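The Fun Part of the Robot Budget Is Everything Except the Robot

Ask people what a laundry-handling robot costs and they will tell you the price of the arm. Ask Dragica Dervishi and she opens a spreadsheet with 100 rows in it, and the arm is on row 9.

Dervishi plans equipment for Fernell, a linen service that spent most of last year deciding how to bring automation onto its sorting floor. I went expecting a dry afternoon. I came away wanting to price floor tiles.
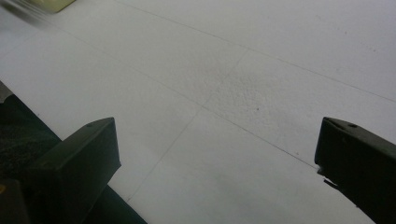 By Chibuzor Briggs
Equipment & Planning

The floor, as it happens, is where Dervishi likes to start. A seam between two panels means very little to a person carrying towels, but it can matter a lot to a cart on small wheels, and somebody has to decide early whether to live with the joints or pay to cover them. Fernell budgeted for a walk-through of every route before asking a single vendor for a quote. "It was the cheapest week of the whole project," she told me, "and I'd do it twice."

Then come the fingers. Gripper fingers wear, they get knocked, and they are exactly the kind of small part that gets left off a purchase order. Ilir Pavlović, who looks after maintenance, fought hard for a spares line and got one: $2,137 for the first year, covering fingers, pads, screws and the odd bracket. He is delighted with it. He showed me the drawer!

What surprised me most was how much thought goes into the containers. When Fernell compared proposals from Wundico and Karagiannis, both teams wanted to know about baskets before they wanted to know about volume. Are the walls solid or full of holes? Does the bottom shine under the ceiling lights? How deep can a hand go before it bumps the side? A basket is a few dollars, and changing to a different one in December, after everything has been tested with the first kind, can eat weeks.

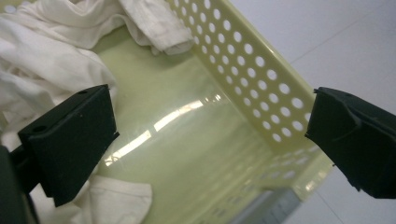
White cloth gets its own row too. It bunches, it folds over on itself, and two pieces lying together can pass for one. Jong-dae Hwang, who runs the trials, asked for practice time with plain white items and set aside money for the people doing that work, hour by hour. Some managers wince at paying for practice. Hwang thinks it's the best money on the sheet, and after watching him talk about T-shirts for half an hour I'm inclined to agree.

There are things Fernell would do differently. The first draft had no lighting budget at all, and the training line was borrowed from an old Tedico conveyor project that had nothing to do with cloth. Both were fixed before signing, with a little grumbling from Biljana Petkov in finance, who now keeps her own copy of the spreadsheet and adds rows to it.

Her latest addition is a line for replacement baskets. She wants them all bought in one order, in one color, and she already has the shelf picked out.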